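Call for participants: review readers for a handbook on running meetings

Reference: 249
Issued: 2021-06-11

Luson is preparing the second edition of its handbook on workshop and meeting practice and is looking for readers to test the draft before it goes to typesetting. The first edition was written by Agata Bassi. The new edition has been revised by her and Adelmo Greco, with new chapters on remote sessions, note-taking and the handling of decisions between meetings.

The draft runs to 110 pages, excluding the index. It is supplied as a PDF with numbered lines. A printed copy can be sent to readers at a UK address on request.

What the work involves

Each reader is assigned 3 chapters and uses them in the preparation of at least 2 real meetings or workshops. Reading alone is not sufficient. After each meeting the reader completes a report form covering which pages were consulted, which instructions were followed as written, which were altered, and where the text was unclear or could not be found from the index.

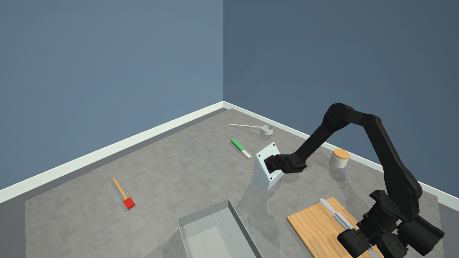 Comments on spelling and punctuation are not needed at this stage, as the text will be copy-edited separately. Comments on the order of steps, missing cross-references and terms used before they are defined are of particular use. Please quote line numbers in all comments.

Chapters are allocated by the editors. Applicants may state a preference, but the checklist chapter and the chapter on agendas are usually over-subscribed.

Who can apply

Applicants should lead or chair meetings as a regular part of their work, paid or unpaid. No qualification in training or management is required. We would like to hear from people in small organisations, where the same person often sets the agenda, chairs and writes the minutes.

Readers of the first edition may apply. Current staff of Luson and of Atell, which is producing the index, may not.

Applicants must be able to attend one closing session, held in Fladstead or by video link. The session lasts half a day. Travel within the UK is repaid at standard class on production of receipts.

Payment and credit

A fixed fee is paid on receipt of both report forms. Part payment is not made for a single form. Readers are named in the acknowledgements unless they ask to be left out, and receive one copy of the finished book, which is planned for January.

The draft is confidential and must not be passed on. Templates and checklists from it may be used in the reader's own meetings during the test period.
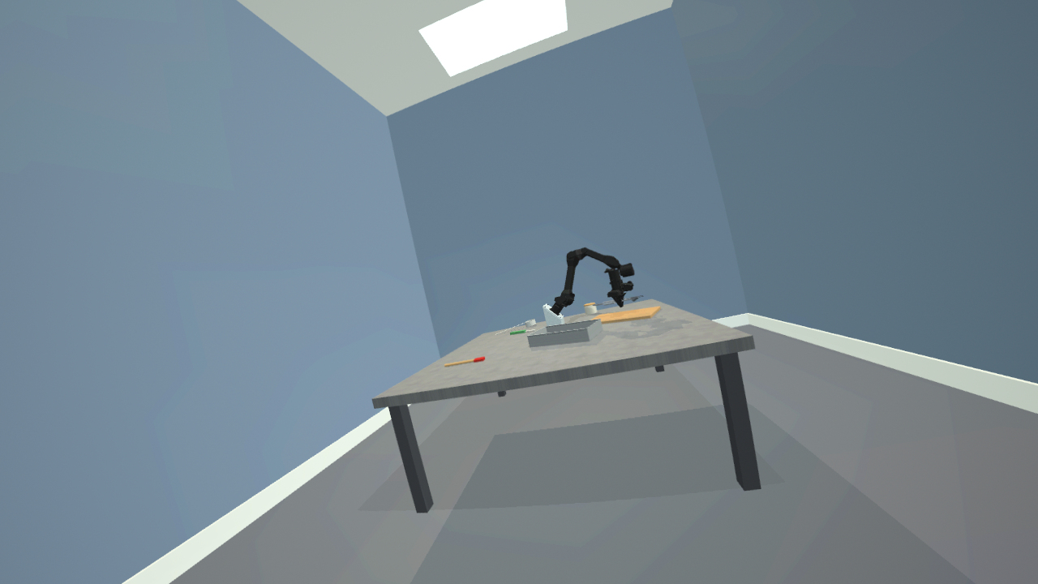
How to apply

Send one page giving:

- your name, postal address and email address
- the kind of meetings you run, how often, and the usual number of people present
- any chapter preference
- whether you would attend the closing session in person or by video link

Do not send a CV. Applications should be marked "Bunting", the working title of the project, and addressed to Adelmo Greco at the Luson editorial office. Questions about the content of the draft go to Agata Bassi at the same address.

All applicants will receive a reply. Those selected will be sent an agreement to sign, and the chapters are released once the signed copy has been returned.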